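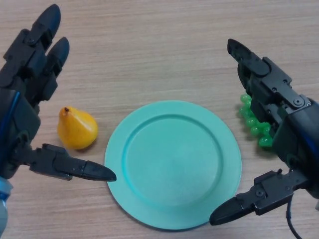

A fruta era de plástico e a minha irmã jurava que não se notava.

Notava-se. Notava-se no brilho, que nenhuma pera tem ao fim de uma semana em casa de gente. Mas ela tinha lido num folheto da Kasten, a imobiliária que ia vender a casa da nossa mãe, que uma mesa posta com fruta "convida o comprador a imaginar-se ali", e vinha com o saco na mão e a convicção toda. Pousou um prato azul-esverdeado no meio da mesa da cozinha, a pera de um lado, as uvas do outro, e recuou três passos.

-- Então? -- perguntou.

-- Então o quê?

-- Dá ou não dá outra vida a isto?

Eu disse que me parecia a mesa da mãe com uma pera de plástico em cima. Ela respondeu que eu era assim desde pequeno, e nisso não lhe pude tirar a razão. Sempre desconfiei do que vem em folhetos. Desconfiei do purificador de ar, desconfiei da manta que aquecia sozinha, e da manta tinha eu toda a razão, que ainda hoje está no armário do corredor com a etiqueta.

-- E porque é que a fruta não está dentro do prato? -- insisti. -- Quem é que põe um prato na mesa e a fruta ao lado?

-- Fica mais natural.

-- Fica de quem se enganou.

Ela abriu o folheto. Não dizia nada sobre dentro ou fora. Dizia "apontamento de cor", dizia "simplicidade", e trazia na última página o preço do serviço completo de decoração, 600 euros, que tínhamos recusado por unanimidade. Foi talvez a única coisa em que estivemos de acordo durante todo o mês de dezembro. O prato e as frutas tinham vindo de uma loja chamada Wullow, onde, segundo ela, se compra tudo o que a Kasten usa por uma fração do dinheiro. Perguntei-lhe que fração. Mudou de assunto.

Experimentei passar a pera para dentro do prato, só para ver. Ficou deitada, com o pé a apontar para a janela, e pareceu-me logo mais falsa do que antes. Pus-lhe as uvas ao lado. Pior. Agora era uma travessa de restaurante fechado. A minha irmã não disse uma palavra, o que nela é uma maneira de falar muito alto, e eu voltei a pôr tudo como estava, a pera de pé sobre a madeira, à esquerda, e as uvas à direita. 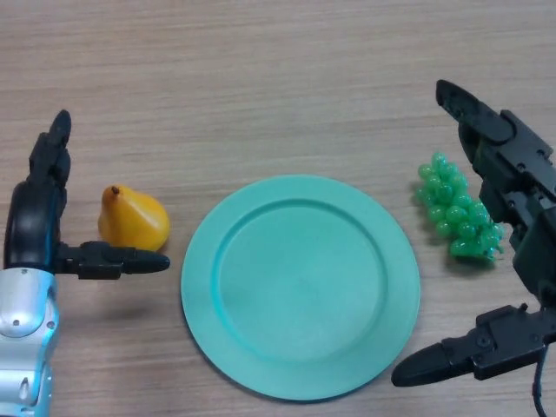 -- A mãe punha as uvas no escorredor -- disse ela, passado um bocado.

-- E as peras em cima do frigorífico, para amadurecerem.

-- Nunca amadureciam.

-- Apodreciam por baixo. Por cima estavam verdes e por baixo apodreciam.

Rimo-nos um pouco, sem vontade de ir mais longe. Ela passou a mão pela mesa no sentido do veio, como a nossa mãe fazia à procura de migalhas, e depois viu que eu tinha reparado e foi abrir uma gaveta qualquer.

Faltavam 8 dias para a primeira visita. Durante esse tempo a fruta ficou ali, porque eu dormia na casa e não quis ser acusado de sabotagem. Tomava o café na ponta da mesa, com cuidado para não desarrumar o apontamento de cor. Uma noite cheguei tarde, com fome, e estendi a mão para as uvas antes de me lembrar. Não contei isto à minha irmã e não tenciono contar.

O casal que veio era simpático e desconfiado, o que me agradou. Ele bateu com os nós dos dedos em todas as paredes. Ela quis saber da humidade no quarto das traseiras, e eu disse a verdade, e a minha irmã olhou para mim como se eu tivesse deitado fogo às cortinas. Na cozinha demoraram-se mais. A mulher parou junto à mesa, pegou na pera, sentiu-lhe o peso que não tinha e voltou a pousá-la exatamente no mesmo sítio, com uma delicadeza que me deixou envergonhado.

-- A mesa fica? -- perguntou.

A minha irmã disse que sim no mesmo instante em que eu disse que não.

Houve ali um silêncio. O homem foi bater na parede da despensa. Eu nunca tinha pensado na mesa; não cabe no meu apartamento, não cabe sequer no elevador. Mas ouvi-me repetir que não, que a mesa não ficava, que podiam contar com o fogão, com os armários e até com o prato, se quisessem.

Quando eles saíram, preparei-me para a discussão. A minha irmã sentou-se, puxou o prato para si e ficou a rodá-lo devagar pela borda.

-- Vês? -- disse ela. -- O folheto funciona.

-- Não funcionou nada. Não fizeram oferta nenhuma.

-- Não estou a falar deles.

Fui fazer café. Perguntei-lhe se queria açúcar e ela disse que queria, e que tirasse a pera dali para pôr as chávenas.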